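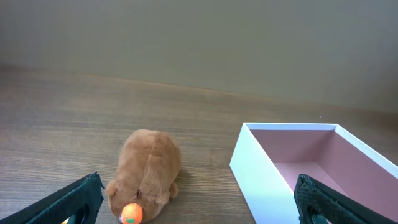
Re: [hallinville-swap] Small toys for the Friday box

Hello everyone, and thank you for being so patient with me while I got back to my mail!

On Friday Damián Painemal wrote:
> Is the small toy box still happening in April? I have a
> bag of odds and ends and don't want to send doubles.

Yes, it is, and please do bring the bag. I'm using a plain open white box again, the little cardboard kind – they stack nicely on the Skereck shelves once the lids are on. The brown plush with the tiny orange is spoken for, I'm afraid (my niece saw it first). The two little blue-capped figures, the color cube, the red one and the stripy yellow and black fellow all share one box, so whoever draws it gets the lot.

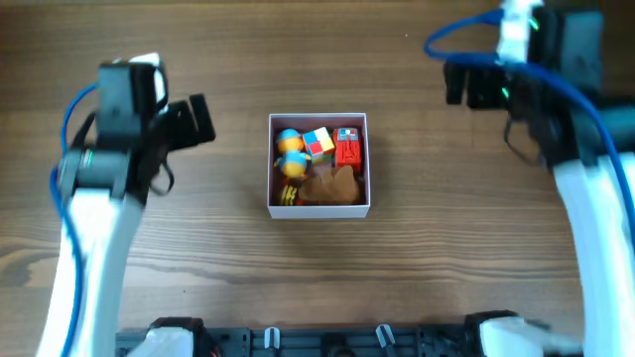
Mahmoud El Khatib asks whether soft toys should go in at all, as his kids' last one came home with marker on it. I'd say yes, if they've had a wash, and small enough that the lid closes. Leave them at 59 Mistberg any time before supper.

Warmly,
Your box lady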